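Wanted: someone handy to look after our two-arm table (part-time, Numham workshop)

Hi! I run the small robotics workshop at Clilow, and I'm looking for a person to take over the day-to-day care of one of our cells. I've been doing it myself between meetings and it shows. If you like tidy cables, firm bolts and a good logbook, please keep reading.

The cell is called Hunoro. It's a pair of black arms on a wooden tabletop, facing each other, with a black extrusion frame all the way round. At the moment we have it doing small fruit, which means picking up berries and putting them in a cup without making jam. It's fiddly work and the arms only do it well when the setup is right. That's where you come in.

Most mornings would start with a walk around the frame with a hex key. The rails hold the arm bases, and if a bracket has crept even a little, everything further out is wrong. After that you'd power up, bring both arms to their meeting pose over the middle of the table, and check that the fingertips line up with a narrow gap between them. If they don't, you re-zero the arm that's drifted (there's a routine for it, I'll show you) and write down what you changed. Please write it down. I have lost whole afternoons to a fix I made and forgot. 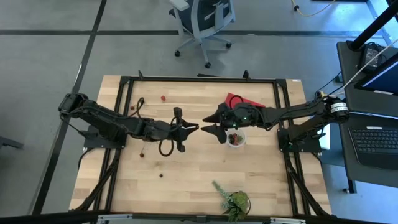

Hunoro with the grippers nearly fingertip to fingertip, cup and berries on the table.

Cables are the other big one. They run along the links back to the bases, and every loop is a compromise: too tight and the wrist pulls on the connector, too loose and it drags on the wood or catches on something. I'd like somebody who'll look at a loop and be bothered by it. You'd be redoing the ties, swapping tired leads, and running each joint slowly through its travel afterward to see what snags.

Then there's cleaning. Fruit is sticky! The gripper fingers get wiped down between runs and come off for a proper wash at the end of the day. We go through finger pads fairly quickly, so you'd keep the spares drawer stocked and tell me before we hit the last set, please, and not after.

Every 200 hours of running there's a longer service, and you'd take that over too. Fasteners checked against the marked torque, joint play measured on both arms, connectors unplugged, looked at and reseated. It's a full day if you don't rush. I put the kettle on and take my time with it.

What I'm after:

You've maintained some kind of equipment before. Arms would be lovely, but bike mechanics, printer techs, dairy gear people and anyone who's kept an old sewing machine going should all apply.

You can read a wiring diagram and use a multimeter.

You're comfortable typing a few commands into a terminal. You won't be writing code unless you want to.

You'll hit the stop button without feeling silly about it.

You can lift a box of parts onto a bench and spend a fair bit of the day on your feet. If that needs adjusting for you, tell me and we'll work it out.

Hours are 3 mornings a week to begin with, and I'm flexible about which ones. It's a paid role with paid training, and I'll work alongside you until you're happy running the checks alone. If it goes well, there's a second cell planned for July and I'd love the same person to help build it up from bare rails. There's also some shared bench time with the folks at Yakubu down the hall, who make our finger pads and are generous with their good vise.

To apply, send me a short note and a resumé, quoting job 131. In the note, tell me about something you fixed, in 200 words or so: what was wrong, how you found it, and what you'd do differently. I enjoy reading these far more than cover letters, and it's fine if the first fix didn't take.

Applications close 5/11/24. I'll answer everyone, though it may take me a little while, and anyone I'd like to meet will be invited in to do a morning check with me at the table. Wear closed shoes and bring your questions.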